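Ticket 679: Density readings coming out low on the solids lab
Status: Closed
Opened by: Trevor Pearce
Product: Jatex balance and logging kit
Site: Dernden, lower science room

Hi, me again! I'm having trouble with the density practical and I've now run out of clever ideas, so I'm opening this properly instead of muttering at the bench.

What we do is pretty standard. The kids weigh a metal block dry, then hang it from the hook under the Jatex balance so it's sitting in a beaker of water, and the logger takes both readings and works out the density from the difference. Aluminum should come out at 2.7 grams per cubic centimeter, near enough. We're getting 2.5, sometimes a bit under. Copper is low too. The numbers repeat beautifully, which almost makes it worse, as the students now think the textbook is wrong.

Stuff I've tried so far:

Re-zeroed the balance. No change.
Put the check weight on. It reads spot on.
Swapped the blocks for the ones from the other drawer. Same result.
Turned the logger off and on again (you knew that was coming).

Any thoughts? I've got the same class again next week and I'd love to have something that works by then.

Trevor

Reply from Jaltside support

Hi Trevor, thanks for the clear write-up. If the check weight is good, the balance itself is probably fine. Could you tell us which thread you're using to hang the block, whether the block touches the glass at any point, and which liquid is selected in the logger's setup menu? Please also look for bubbles on the block once it is under water.

Trevor Pearce

Okay, so, bubbles. I hadn't looked very hard, and when I got down to eye level there were loads of the little things clinging to the underside of the block, mostly in the hole where the thread goes through. Of course there were! A bubble takes up room and weighs next to nothing, so the block gets pushed up more than it should, the logger thinks it has a bigger volume than it really has, and down goes the density. I should have spotted that one, I give a whole speech about it every January.

I lowered the block in slowly, gave it a wiggle, and knocked the bubbles off with a paintbrush. Aluminum came up to 2.6. Better, but still not right, and copper is still lower than I'd like. Thread is ordinary cotton. The block isn't touching the glass. I'll check the liquid setting when I'm back in the room, because I can't remember ever having opened that menu in my life.

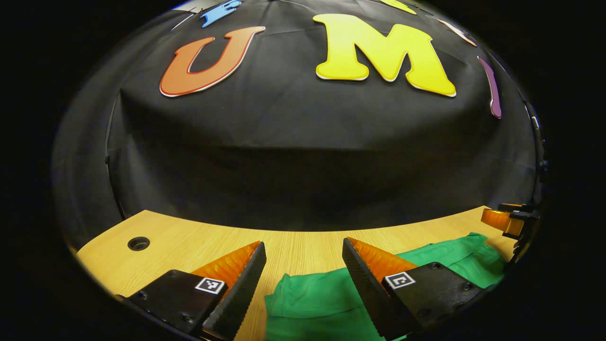
Right, back in the room and I've been through the menu. It says water, so that looked fine, and I nearly closed it again. Then I noticed there's a second page where you put in the temperature, and ours was set to 20, which is what the thermometer on the wall says as well. So no joy there. I did switch the cotton for fishing line while I was at it, on the grounds that cotton soaks up water and I'd rather not have to think about it. The aluminum reading didn't budge in any way I could see.

I also tried it the old-fashioned way, with a measuring cylinder and a block dropped in on a string. You read the water level before and after, divide the mass by the difference, and that's your lot. That gave me 2.7 on the first go. So the blocks are fine, the water is fine, and it's something between the hook and the screen. I feel like I'm getting warmer.

Reply from Jaltside support

That's a very useful test. One more question: when you take the reading under water, is the hook already fitted at the moment you press zero, or does it go on afterward?

Trevor Pearce

Oh no.

It goes on afterward. We zero the balance, weigh the block on top, then take it off, screw the hook in underneath and hang the block from that. So the hook is being weighed in the second reading and not in the first. That makes the block look heavier under water than it is... hang on, that would make the volume look smaller and the density too high. That's the wrong direction!

Leave it with me. I'm going to go and do it slowly, one step at a time, and write everything down like I tell the students to.

Trevor Pearce, 23 May 2024

Found it, and it's a bit embarrassing. The hook was a red herring. It does get missed out, but it's so light that it hardly matters with blocks this size. The real trouble was the beaker support. When I bought the little bridge from Sowerby to hold the beaker clear of the balance, I put one leg down on the hook bracket, so it was taking a bit of the load off every time a block was hanging. I moved the bridge over by a finger's width and ran the lot again, with the hook on before zeroing and the paintbrush at the ready.

Aluminum 2.7. Copper 8.9. Three runs each and they all agree.

You can close this one. Could somebody add a line to the setup sheet about keeping the bridge legs off the bracket, though? The drawing on page 9 makes it look as if that's where they go.

Thanks for your patience,
Trevor

Reply from Jaltside support

Glad it's sorted, Trevor. We've passed the note about page 9 to the person who looks after the setup sheets. Closing the ticket now. Reply to this message if you need it reopened.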